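Pratari东区员工餐厅试行机械臂整理备餐台,岗位分工随之调整

本站讯 2024年10月26日,餐饮设备集成商Guleo公布了其在Pratari办公园区东区员工餐厅的试运行情况。该餐厅每日供餐600份,备餐间原有早、晚两个班次,收台、归位和器具摆放均由人工完成。试运行开始后,备餐台面的部分整理工作改由一台固定安装的机械臂承担,人工负责清洗、补货和复核。

按照双方约定的作业范围,机械臂只处理台面上的非加热器具和密封包装物品。刀具、玻璃器皿和正在通电的设备不在范围之内,仍由当班人员操作。任务清单共61项,每项对应一件物品及其目标位置,由餐厅领班在班前确认。清单之外的物品一律不移动,系统将其标记为“待处理”,留给人工判断。

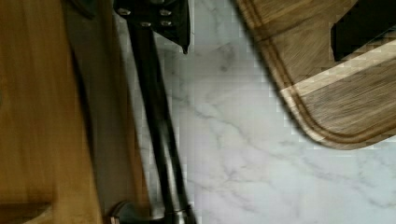 此次试运行采用Lakatos提供的调度软件。软件按台面分区下发任务,每完成一个分区暂停一次,等待人工在终端上确认后再进入下一分区。Guleo方面表示,保留暂停环节会拉长单次作业时间,但便于在早期发现抓取位置偏差。目前单个分区的整理时间最长达40分钟,慢于熟练员工。公司未给出缩短该时间的具体日期,只说明下一版本将合并部分确认步骤。

受影响最直接的是备餐间的五名员工。过去,晚班结束前需留一人专门收台,次日早班再按各自习惯重新摆放一遍。现行办法取消了专职收台,改设“台面复核”一岗,由五人轮值。轮值人员负责核对物品位置、处理待处理项,并在交接单上记录异常。早班到岗时间未作变更,晚班的收尾工作则移到清洗环节之后。 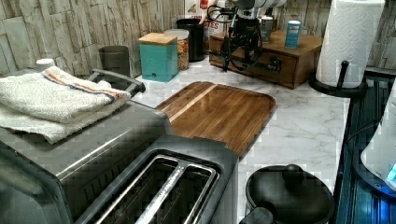

夹爪位于备餐台后部木制抽屉盒上方,台面中部为砧板。

餐厅方面对新岗位的评价并不一致。部分员工反映,弯腰和伸手取放里侧物品的次数减少,但等待确认的时间被切成小段,难以连续处理其他工作。另有员工提出,复核岗要求熟悉终端操作和物品编号,首次轮值前的培训时间偏短。餐厅管理方已将培训由一次增加到两次,并把编号表张贴在备餐间入口处。复核岗不另设津贴,员工代表对此保留意见,将在10月底的例会上再次提出。

在设备端,较为突出的问题集中在外形不规则的物品上。
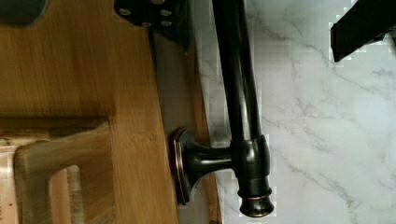 Guleo将清单物品按外形分为规则件和异形件两类,两类使用不同的抓取参数。罐、盒等规则件可按外轮廓直接确定夹持点,异形件则需要逐件设定。深古铜色的水龙头即属后一类:长管状的管身一侧伸出短柄,连着圆盘形底座,平放时横跨木质台面与大理石纹台面的交界,夹持点选在管身还是底座一侧,对搬运姿态影响较大。其表面反光也给识别带来干扰。现阶段,异形件的夹持点由技术人员会同当班员工确定,员工意见写入任务备注,供后续班次调用。

这一做法使部分原本依靠口头传授的经验进入了书面流程。例如,哪些容器不宜叠放,哪些物品应靠近水槽一侧,过去由老员工在带班时说明,现在须在任务备注中逐条填写。餐厅管理方认为,这有利于新员工上手;员工代表则要求明确备注内容的使用范围,不得用于个人绩效评定。双方已就此形成书面约定,备注只记录班次,不记录填写人姓名。
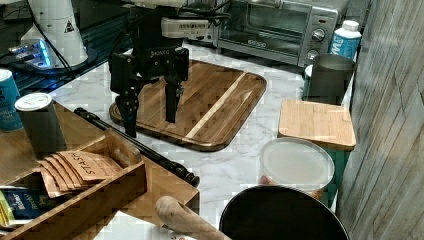

安全管理方面,机械臂运行时,备餐台前沿划为限制区,人员进入前须先按下暂停键。急停按钮设在备餐间两侧,由当班复核人员在开机前逐一测试。食品接触面的清洁仍执行餐厅原有规程,夹爪的擦拭和检查并入晚班清洗工作,由Nirunine负责每月一次的机械维护。涉及线缆、关节和控制柜的故障,餐厅员工只作停机和上报,不自行拆检。

费用方面,双方未披露设备租赁价格。餐厅管理方称,试运行期间不减少备餐间编制,也不调整排班总工时。后续是否在西区餐厅采用同一方案,将依据交接单上的异常记录和员工书面反馈决定。反馈表由各班次自行收存,在试运行结束后统一提交。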